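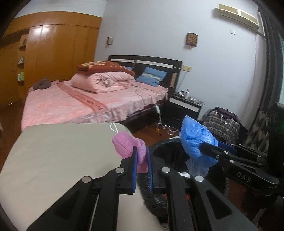
# Saturday bedroom clear-out, a thread

**1/** It's Saturday morning, the window's open, and I am doing the bedroom! The whole bedroom! Coffee first, then one trash bin with a fresh black bag in it, parked right next to the bed so I never have to walk anywhere.

**2/** The rule is stolen from my friend Annelore Wunderlich: set a timer for 15 minutes and only deal with stuff that's leaving. No folding, no dusting, no finding a nice home for things. You pick it up, you decide, next.

**3/** First round was the easy stuff. Crumpled plastic bags (how do they breed like that?) and a pink face mask. I felt lighter after 2 minutes, I swear.

**4/** The bed is staying exactly as it is, by the way. Pink DREAM bedspread, ruffles and all, quilt rolled up on top, and that rust-red blanket with the cream flowers that I will defend forever. Maya Chamoun says it's a lot of pink. Maya is correct and I love it.

**5/** Timer went off and I just set it again. I was on a roll! Put on the new Brumby record, which is perfect for this, lots of drums.

**6/** Round two is fabric, and fabric is harder. I get sentimental about anything knitted. My trick is to ask if I'd go back for it if I left it on a bus. The bedspread, yes, I'd chase that bus down the street. A glove I haven't worn in two winters... no.

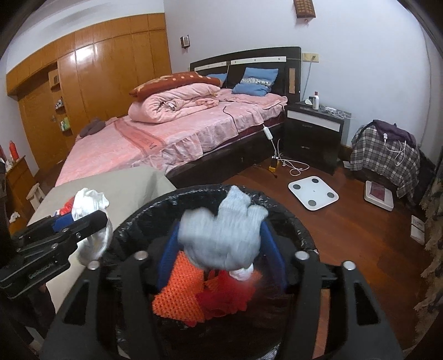
**7/** Same goes for anything mesh. I always think I'll use it for onions, or the beach, or to wash something delicate, and then I don't do any of those. Orange mesh, goodbye, you were very cheerful.

**8/** Somebody's going to ask about donating, so: yes, please do! Good clothes and blankets go in a separate bag at my place and Iara Pereyra takes them along when she drives over to Rinell. The bin is only for things I wouldn't hand to a friend.

**9/** Still to do: the top of the nightstand, the plaid tote on the floor (there's a purple thing bunched up on it that needs a hanger or a wash, jury's out), and whatever has rolled under the bed. I'm a tiny bit scared of under the bed.

**10/** If you've got 15 minutes today, pick one room and go, and tell me the weirdest thing you find! I'm making more coffee and then I'm getting the flashlight.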